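Blog > Work > The packing corner

Two arms and a bag of bread

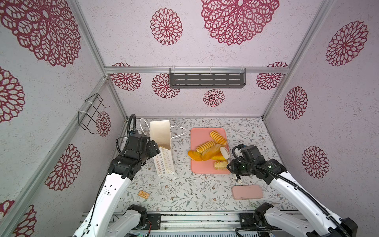 Page last changed: 7 Aug 2024

I have been packing orders at Batenent for 12 years, so when Olesia Tkachuk told us two robot arms were going to learn my job I had opinions. Lots of them! Now I eat my lunch next to the thing because I can't stop watching it.

The task is the one I do all morning: bread off the board, into a paper bag. The left arm minds the bag and the right arm goes for the bread. I do both without thinking, and I never gave my left hand any credit until I saw how fussy a paper bag is. Push it a little too hard and it tips over. Those long ridged rolls are a whole subject by themselves (they roll, who knew), and a flaky pastry wants a much lighter touch than a glossy brown loaf.

Somebody papered the walls with big red mandalas and put a leafy vine print on the table, and I love it. It's the prettiest spot in the building, prettier than our break room by a mile.

What has changed for us so far? My hours are the same. My shoulders are happier, because I spend part of the shift at the arms' table, setting out the board and the bag again between tries and writing down what went wrong. Tomoyo Takeda from the night crew does it too, and we've started leaving each other notes. We did over 200 tries in our first stretch, and I could tell you which pastries are trouble just from the crumbs.

Andor Kozma isn't sold. He's worried that the new people will learn to watch a machine pack and never learn to pack, and I think he has a point. I asked Olesia about it, and she agreed that everyone who starts here will still do their first 28 shifts at the regular bench, by hand. I'd like that in writing, and I've said so.

Still, I'm having more fun at work than I've had in ages. I get asked things now! Last week it was how I keep a soft roll from getting squashed under a loaf, and I talked for 10 minutes straight. Next they want to try the bags with the stiff bottoms, and I've already told them which way I'd turn the handles.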